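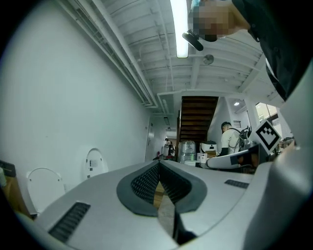 On ne pense à ses toilettes que le jour où elles fuient, répétait Natalina Mancuso dans la voiture, et il faudrait les choisir comme on choisit un fauteuil, en s'asseyant dessus.

Imprimer | Envoyer par e-mail
Temps de lecture : 5 min

Elle avait bien raison ! J'ai passé la matinée chez Brudard, pour la journée portes ouvertes, et j'en suis ressortie avec quatre pages de notes sur des cuvettes, des abattants et des sorties d'eau. On refait notre salle de bains en septembre, c'était donc une visite intéressée, mais même sans travaux en vue je crois que j'y serais restée aussi longtemps.

On longe d'abord un grand mur blanc où des abattants sont posés debout, directement au sol. Ça n'a l'air de rien, et pourtant c'est là que j'ai le plus appris. Un abattant se mesure en trois endroits (longueur, largeur, entraxe des fixations) et moi qui étais venue avec une seule cote griffonnée au dos d'un ticket, j'ai eu un peu honte. Ilaria Zuccaro, qui nous guidait, m'a prêté son mètre et m'a montré comment s'y prendre sur une cuvette nue. J'ai recommencé le soir même à la maison. Il me manquait 5 millimètres !

Ensuite vient la partie exposition, carrelage gris et blanc façon marbre, modèles classiques le long du mur et, un peu à l'écart, les toilettes dites intelligentes. Je n'avais jamais approché un de ces engins – lunette chauffante, jet réglable, couvercle qui se relève tout seul sur le modèle Oltance, dont on nous a détaillé les fonctions une par une. Mon voisin de visite a demandé ce qui se passe pendant une coupure de courant (il reste une chasse manuelle, sur celui-là en tout cas).

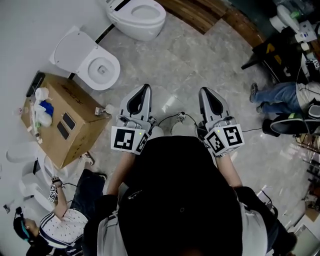 Le plus difficile à nettoyer reste l'arrière de la cuvette, près des charnières, et Dario Messina conseillait à tout le monde de demander un abattant déclipsable avant de regarder la couleur ou la forme. J'ai souligné ça deux fois dans mon carnet.

On a parlé ménage pendant un bon moment, d'ailleurs, et j'ai adoré. Pas d'éponge abrasive sur l'émail, du vinaigre tiède pour le calcaire, un chiffon doux pour le couvercle. Il y avait une dame qui nettoyait sa lunette à la poudre à récurer depuis toujours et qui a pris la nouvelle avec beaucoup de dignité.
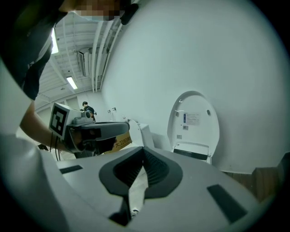

Chez Brudard, 23 mars 2024.

Côté prix, l'écart est énorme. Le modèle Mora, tout simple, était affiché à 79 euros sans l'abattant, et le Sivakumar à 534 euros, pose non comprise. J'ai un faible pour le premier : une forme ovale, des flancs lisses, rien qui accroche la poussière. On a le droit de tout toucher, de soulever, de rabattre, de se pencher pour regarder dans le fond, et c'est ce qui change par rapport à un catalogue. Une cuvette vue de haut, grande ouverte, on comprend tout de suite sa pente

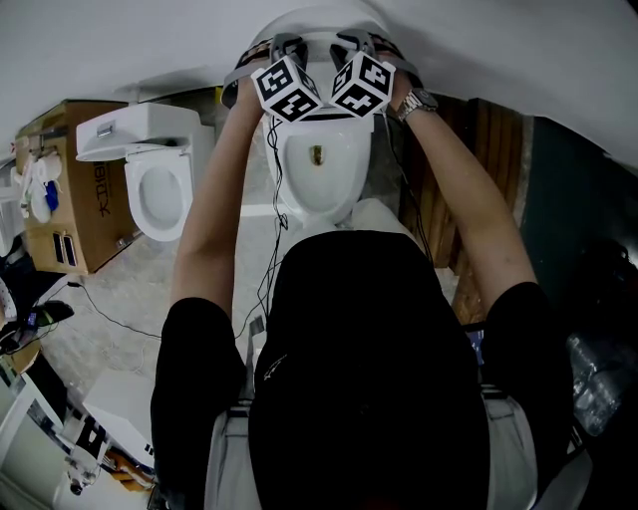 et l'endroit où l'eau va passer, alors que de face elles se ressemblent presque toutes. J'ai comparé comme ça plusieurs modèles, penchée en avant, mon sac glissant de l'épaule à chaque fois. Prévoyez un sac à dos et des chaussures confortables, on piétine pas mal !

Les groupes sont limités à 20 visiteurs et il faut s'inscrire à l'accueil en arrivant. Demandez aussi la feuille de cotes du modèle qui vous plaît : la mienne est déjà aimantée sur le frigo, au grand désespoir de ma fille.

À lire aussi
Carrelage : une matinée à toucher des échantillons
Robinets anciens, ma visite chez un réparateur
Salon de l'habitat : mes notes en vrac
Petite salle de bains, où mettre le linge ?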